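Sim-trained policy picks the wrong cube when both are in view. Is the camera view the problem?

Posted in Manipulation / Simulation
Tags: imitation learning, simulation, evaluation

Isamu Hayashi

I am trying to reproduce the stacking result from the Lornance report (red cube goes on green cube, single arm, parallel gripper). The report trains on 900 simulated demonstrations and scores each rollout as a success if the red cube rests on the green one with the gripper open at the end of the episode. I have 702 demonstrations because I dropped every one in which a cube left the table.

My policy reaches for the green cube first in a large share of rollouts. When it reaches for the red cube the grasp is usually fine. The task string is constant, so there is no language ambiguity. Cube positions are sampled independently at reset, and the arm always starts in the same raised pose with the fingers apart.

A reset state from my environment:
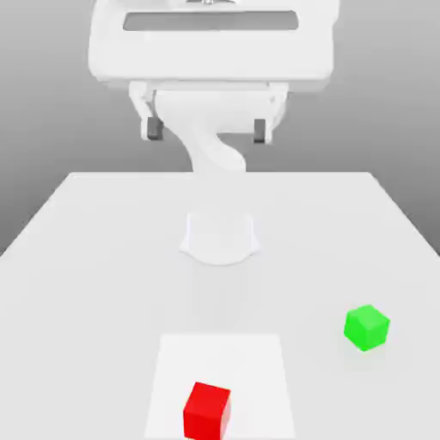
Reset state, arm at home, red cube on the mat and green cube on the table.

Rendering is flat white for arm, table and mat, with a gray background. I left the materials at their defaults. Two things I would like to know. First, does the low contrast between the arm and the table matter if training and evaluation both happen in simulation? Second, did filtering the demonstrations bias the data? I am using the Guthrie training script with action chunks of 5 steps and no changes to the augmentation settings.

Shinji Sasaki

Check the filter before you touch the renderer. "A cube left the table" is not independent of where the cubes started. Cubes sampled close to an edge are knocked off more often, so removing those demonstrations thins out the edge positions. Evaluation still samples from the full range. In your render the green cube is close to the right side of the table and the red one runs past the bottom border of the view. If resets like that are rare in the filtered set, the policy has little to go on.

Plot the initial positions of each cube for the kept and the discarded demonstrations, as separate scatter plots. If the discarded ones cluster, collect replacements from those regions until the two distributions match.

The second thing I would look at is framing. Part of the red cube is outside the image and the green cube is fully inside it. A policy that has learned "go to the complete cube" would produce your symptom. You can test this without retraining: take the current checkpoint, restrict evaluation resets to positions where both cubes are fully visible, and compare the rate of wrong first reaches. If it drops, move the camera back or tilt it down, re-render the demonstrations from the stored states, and train again. You do not need new demonstrations for that.

On contrast: white on white makes the base hard to separate from the table, but the finger pads are dark and both cubes are saturated. I would not expect it to explain a choice between red and green. It will matter if you go to hardware.

Also look at the augmentation defaults. If hue jitter is on and wide, you are training the policy to ignore the one property that distinguishes the cubes. Print the config that the run resolved to, as the file in the repository may be overridden.

josutex_user

Had something similar and more data fixed it. Try getting back to 900 demos, the report used that many for a reason.

Grerkuvier

Agree with Shinji on hue jitter. Mine was on by default and I lost 2 weeks to it. Brightness jitter is harmless here, leave that in.

When you rerun, log the first cube contacted as its own metric. Stack success alone mixes wrong target, dropped cube and bad placement into one number, and you will not be able to tell which change did what. Keep the evaluation seeds fixed between checkpoints.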